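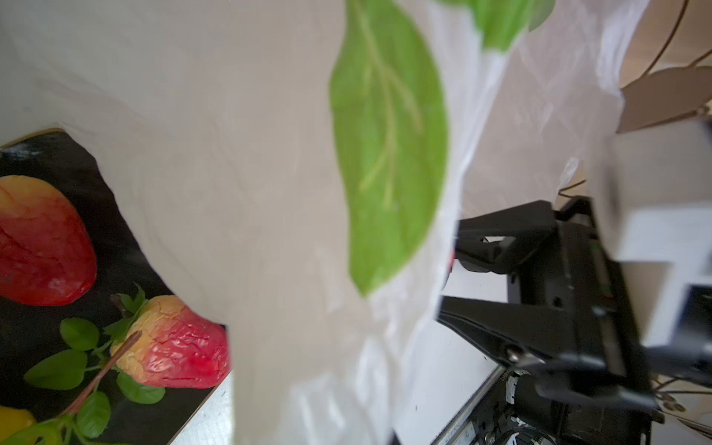
Is there any point in buying a magnesium supplement for plants, or is this one more bag of white powder with a big claim on the label? I work at a garden shop and we have started carrying a product called Gredia, sold as "pure elemental magnesium for greener leaves." I don't buy it. Elemental magnesium is a metal, and I would have thought you'd notice if you were sprinkling metal on your tomatoes. A leaf lying against a plastic bag, bright yellow-green with paler yellowish veins, looks perfectly leafy to me, and I'm told the green has magnesium in it somewhere. So where is the metal? And how does a plant use it if it's locked up in a powder? The sales rep's answer was that "it's all magnesium in the end," which did not fill me with confidence.

Nuria Montes

Your rep is being sloppy. Magnesium the metal is silvery, light, burns with a very bright white flame, and has no business in a flower bed. What's in the bag is almost certainly a magnesium salt, most likely the sulfate, sold everywhere as Epsom salt. In a salt each magnesium atom has lost two electrons and become an ion, Mg2+. It doesn't look or behave like the metal any more, in the same way that table salt doesn't behave like sodium.

Plants take up the ion dissolved in water. One ion sits in the middle of each chlorophyll molecule, held by four nitrogen atoms. That's the "somewhere" you were told about. It's a small part of the molecule by weight, under 3 percent.

Whether you need to add any is another matter. Shortage usually shows on the older leaves first, yellow between veins that stay green. Pale veins on a green leaf are a different pattern, and plenty of healthy plants have them. I would want a soil test before I spent a cent.

Dorota Wróbel

I used Sirkier for two summers and my peppers were greener so it works. Don't know about the chemistry. One spoon in a watering can.

Visitación Moya

Greener than what, though? Did you leave a row untreated?

Dorota is right about the ion. I'd add one thing to check on the label. If it's Epsom salt, the crystals carry seven waters for each magnesium, and the magnesium itself comes to a bit under 10 percent of the weight. The word "elemental" on a label often just means the amount is being counted as the element. That is a fair way to state a dose and a poor way to describe the powder. Compare the price with plain Epsom salt before you reorder.

Rokeya Haque

Related
Why does magnesium burn in carbon dioxide?
Is calcium in milk a metal?
What makes copper roofs turn green?
Does Drelum rust remover contain an acid?

Contact us | Copyright Vahidi Community Help | Back to top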